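3.2 Workcell and Task Layout

The manipulation cell was assembled in the Ciltwood shared workshop between December and the start of the trials. The arm is suspended over a dark tabletop, and its gripper carries two parallel fingers bolted below a black mounting plate. Strips of blue tape mark positions on the table so that the working area can be restored after other members have used the bench. Control software was adapted from the Grulus package — only the grasp planner was rewritten.

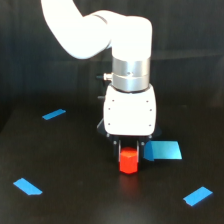

Galtura Zhuravel Workshop Group
Corresponding author, Ciltwood Shared Workshop
May 2019

Figure 2. Gripper with the red block between its fingers, low over the marked table.

The block in Figure 2 served as the standard object for all 344 grasp attempts. Of these, 127 were made with the finger spacing set by hand, and the remainder used the value supplied by the planner. A further 47 attempts were excluded from the count after the table was moved. Positions were checked against the tape before each session — a simple method, but one that required no added sensors. Errors in block placement are treated in Section 3.3.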